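Subject: Re: [utmont-dyers] Teal over old cotton, going blotchy

Deepak Chauhan wrote:

> I had another go at the teal in July and the result is patchy again. The
> cloth is an old cotton sheet, washed many times, which I cut up for
> tunics. I used 78 grams of the powder to two kilos of dry cloth, salt in
> the bath first, soda ash after half an hour. The water was at 40 degrees
> when the cloth went in. I did not scour it, as it had been through the
> wash so often I thought there could be nothing left in it.
>
> The pale patches are all in the middle of the pieces, none near the hems.
> Is it the dye, or is it me? The tub has been open since last winter.
>
> Also, does anyone still have the Plernska notes on overdyeing? The link
> on the old list page is dead.
>
> Deepak

Deepak,

I would look at the scouring before you blame the dye. Sheets that have been washed for years are usually full of fabric softener, and softener keeps dye out. It builds up most where the cloth is handled least, and the middle of a sheet would fit that. Wash the pieces on the hottest setting they will stand, with a spoonful of soda ash and a little plain detergent, and then run them through again with nothing at all. If the water from the first wash comes out yellow or cloudy, you have your answer.

The second thing is the tub. Fibre-reactive powder does go off once it has been opened, mostly from damp. Mine lives in a screw-top jar in the hall cupboard and I get a year out of it, sometimes longer. Yours may be weak, but weak dye gives you an even pale colour. I have never had patches from it.

How big is your dye pot? Two kilos is a lot of cloth. I did 11 tunic pieces in one go for the Chiu pageant and had the same trouble, with folds sitting against each other at the bottom. I now do no more than four pieces at a time and stir without stopping for the first 20 minutes. It is dull work and you will want the radio.

On amounts, 78 grams should be plenty for a mid teal. I would go up to 100 only if you want it properly dark, and then you need more salt as well. The Pevum leaflet has a table for this on the back page, though the figures are for new cloth.

You can save the pieces you have. Scour them as above and put them back in the same colour. The pale parts will catch up a fair way. If they still show, go over the lot with navy, which hides nearly everything.

For washing afterwards, keep teal in with the darks for the first few months and never with towels. Cold rinse until it runs clear, then a hot wash, then cold again.

I have the Plernska notes on paper, eight sides. They are too long to type out but I can scan them if someone will put them on the list page. Pages five and six are the useful ones. The bit about vinegar is for wool and you can ignore it.

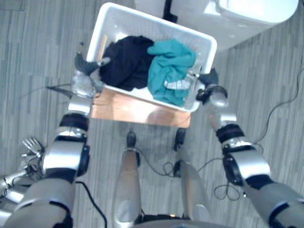 Teal in with the dark things.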